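Grurkance Opens Power Strip Collection and Exchange for Home Desks

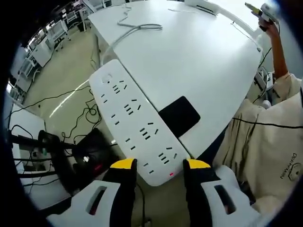 PENROSE, August 13, 2020 — Grurkance, the home office supply and furniture refurbishing firm, will start taking in used power strips and extension cords from local households this month and will give working replacements to people who have set up a desk at home this year. The program covers strips of every common layout. Among them are long white ones with seven outlets, where three-prong and two-prong sockets take turns down the face and a round power button is set into one end. Strips with a small red indicator light are also accepted.

The exchange is called Lurken and will run from the Grurkance store on Wasier Street through the end of October. Each household may bring in up to 5 items and take home one tested strip for each desk in use. There is no charge.

"We sold a lot of desks this spring, and people kept calling us afterward about where to plug everything in," said Nuala Ó Dubhghaill, who runs the Grurkance store. "They had a laptop, a lamp, a monitor and a phone charger, and one outlet behind the couch. Many of them were using strips they had carried from one apartment to the next for years."

Grurkance tested 68 strips turned in by its own customers and staff before deciding to open the exchange to the public. The most common faults were loose sockets, worn cords and switches that no longer clicked into place. Strips that fail are sent for recycling. Those that pass are cleaned, labeled with the date of the test and put back on the shelf.

The company has bought 2000 new strips to add to the used ones, so that supplies do not depend on what comes through the door. Three-prong and two-prong sockets are both included in the new stock. Cords come in two lengths, and staff will measure against a floor tape in the store for anyone who is unsure which one they need.

Visitors will also be given a one-page sheet on setting up a desk. It asks people to plug the strip straight into a wall outlet, keep the cord out from under rugs and chair wheels, and never join one strip to another. Space heaters and air conditioners should go directly into the wall.

"Most of it is plain housekeeping," Ó Dubhghaill said. "Put the strip where you can reach the button. If a plug feels warm or falls out on its own, stop using it and bring the thing in."

Items should be unplugged and dry when they are brought to the store, with cords loosely coiled. Grurkance cannot accept strips that have been opened or repaired with tape, and it does not take batteries or chargers. Drop-off is at the side entrance, and face coverings are required inside. Customers who cannot come in may leave a bag in the covered bin next to the door — please write a name and phone number on it.

Contact:
Nuala Ó Dubhghaill
Grurkance
1417 Wasier Street, Penrose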